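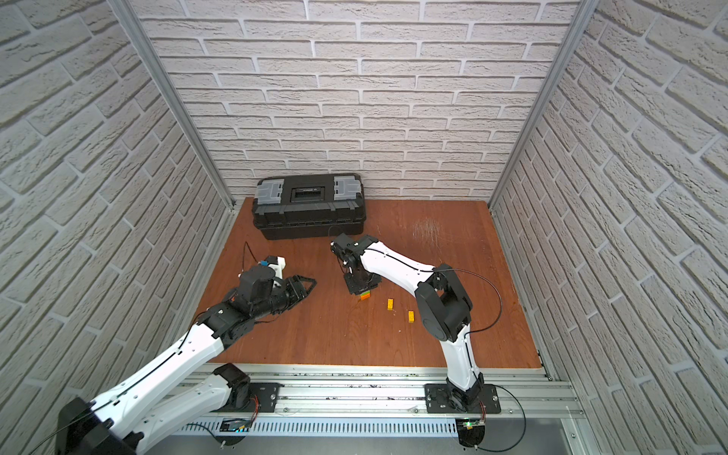

Werkzeugkiste aus Kunststoff oder Metall für die Wohnung?

rakbridge82
20. März 2019
Guten Tag zusammen, ich ziehe im August in eine kleinere Wohnung und möchte mein Werkzeug neu ordnen. Bis jetzt liegt alles in 4 Schuhkartons. Ich denke an eine schwarze Kiste aus Kunststoff, mit zwei grauen Verschlüssen und einem kleinen Fach mit Sichtfenster im Deckel. Hat jemand mit dieser Art Erfahrung gemacht? Entschuldigen Sie bitte mein Deutsch, ich lerne noch.

Goltlow
Das Fach im Deckel ist praktisch für Schrauben und Dübel. Man sieht von oben, was drin ist. Ich habe so eine seit 3 Jahren und bin zufrieden. Nur die schweren Zangen lege ich ganz nach unten.

Ponden
Da bin ich anderer Meinung. Bei meiner Kiste ist ein Verschluss gebrochen, und zwar auf der Treppe. Alle Bits lagen im Hausflur. Seitdem nehme ich Metall.

Goltlow
Wie schwer war sie denn?

Ponden
Ich habe sie nicht gewogen. Zwei Hämmer, ein Satz Schlüssel, die Bohrmaschine. Vielleicht war es zu viel, das gebe ich zu. Aber eine Kiste muss das aushalten.

Villa_Keller
Metall macht Kratzer. Mein Esstisch ist rötlich braun lackiert und hat jetzt eine lange Spur, weil ich die Blechkiste »nur kurz« abgestellt habe. Für eine Wohnung würde ich immer Kunststoff empfehlen, oder man klebt Filz unter die Kiste.

Cormac Mulligan
Ich bin auch nicht deutscher Muttersprachler, also keine Sorge wegen der Sprache. Meine Frage wäre: Muss die Bohrmaschine hinein? Wenn ja, bitte vorher die Länge innen messen. Außenmaß und Innenmaß sind sehr verschieden, besonders mit Fach im Deckel, denn dieses Fach geht nach unten und nimmt Platz weg.

rakbridge82
Vielen Dank für die Antworten. Die Bohrmaschine hat einen eigenen Koffer, sie bleibt dort. Ich werde Kunststoff nehmen und die Hämmer getrennt tragen. Den Filz klebe ich trotzdem darunter, mein Tisch ist auch lackiert.

Ponden
Dann viel Glück mit den Verschlüssen. Beim Tragen eine Hand unter den Boden!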